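Havetti Rehearse – motion planning and simulation for two-armed robots

Plan, check and replay two-arm movements in a simulated room before anything is sent to the hardware.
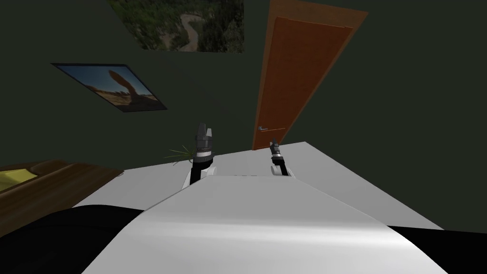

What it does

Rehearse is a desktop program for people who write tasks for robots with two arms. You load a model of the robot, load or build a room, and set the goals for each gripper. The planner works out a path for both arms together and checks it against the furniture, the walls and the robot's own body. If the path is clear you can export it. If it isn't, the program marks the first point of contact and stops there.

The view from the robot's body is the one most of our customers keep open. It tips and turns with the body, so a leaning robot gives a leaning room. You can level the horizon in the view settings, but the setting affects the display only and the recorded camera data stays as it was.

Rooms

Walls, doors, tables, beds, plants and hanging pictures can all be placed by hand or read in from a room file. Each object has a collision shape and a visual shape, and the two can differ. Thin leaves, for instance, are usually given a simple rounded collision shape, as checking every blade slows the planner down. You can also mark an object as soft, in which case contact is logged and the plan carries on.

Wall colours, wood finishes and pictures can be swapped between runs from a list you supply. This is meant for testing perception software against different backgrounds. The layout stays fixed unless you ask for it to change too.

Planning

Both arms share one timeline. You can lock one arm and plan the other, or give one arm priority where their paths cross. Gripper opening is a separate track on the same timeline, so it can be edited without replanning the arm.

A batch can hold up to 2,000 runs. Each run keeps its own random seed, and any run can be opened again from the results table and played step by step.

What you get

– Rehearse planner and viewer, 3 seats
– Jiment room editor
– Command line tool for batch runs
– Starter set of 60 household objects
– Printed quick guide and full manual as a PDF

Requirements

A 64-bit Linux computer with a dedicated graphics card. The planner itself runs on the processor and can be installed without the viewer on a machine with no screen. Robot models are read in URDF. Meshes with more faces than the limit in your settings are simplified on import, and the original file is left alone.

Known limits

Liquids and cloth are not simulated. Cushions and bedding are treated as solid blocks with a soft flag. Door handles can be modelled as moving parts, but the latch has to be set up by hand – the manual has a chapter on it, written by Ritva Leinonen.

Changing the robot's base position in the middle of a plan clears everything after that point on the timeline. We plan to alter this in the April release.

Support and ordering

A licence includes email support for one year. Questions about robot models go to Toivo Peltonen, and questions about licences and invoices to Ritva Hyvönen. Both work from our Mornulstead office. Teaching licences are limited to one department and need a signed form, which can be requested with the order.

Customers with the earlier Miettinen planner can move their room files across with the converter in the tools folder. Timelines do not convert and must be planned again.

Page last updated 2022-12-29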